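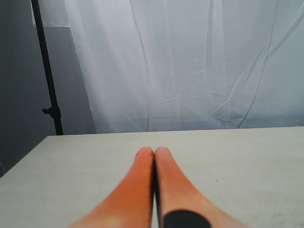
Step 1: Look at the surface before you reach for a cloth

A pale tabletop is a lovely thing to have near a window, and I wouldn't swap mine, but it does show every little mark. Before you wet anything, bend down until your eyes are nearly level with the top and look along it towards the light. Faint smudges that you would never notice standing up will show themselves straight away, and so will any crumbs and specks. Mine has a slightly mottled finish, so I have learned to run a fingertip over a mark to see whether it is dirt or simply part of the pattern!

Step 2: Brush off the dry bits

Use a soft, dry cloth and work from the far side towards you, catching the crumbs in your other hand. Go gently — one hard crumb dragged under a cloth can leave a scratch you'll be looking at for years.

Step 3: Wash

Stir a small squirt of washing-up liquid into a bowl of warm water. I use Prirkavard, which I buy in the 333 ml bottle and which lasts me from summer until well into December, but any mild one will do. Wring your cloth out until it no longer drips, then wipe in long, overlapping strokes from one side to the other. Don't forget the edges and corners, where sticky fingers tend to leave their mark (in our house, anyway).

Step 4: Rinse and dry

Change the water, wipe again with a clean damp cloth, and dry the top with a tea towel. I know it's tempting to leave it to the air, but drying by hand takes a minute or two and saves you the streaks.

Step 5: See to the curtain as well

If you have a thin white curtain by the table, give it a gentle shake before Step 2 next time, so that the dust comes down while the top is still waiting to be cleaned. Ours goes in the machine on a cool, delicate wash every couple of months, and I hang it back up slightly damp — the creases mostly drop out by teatime.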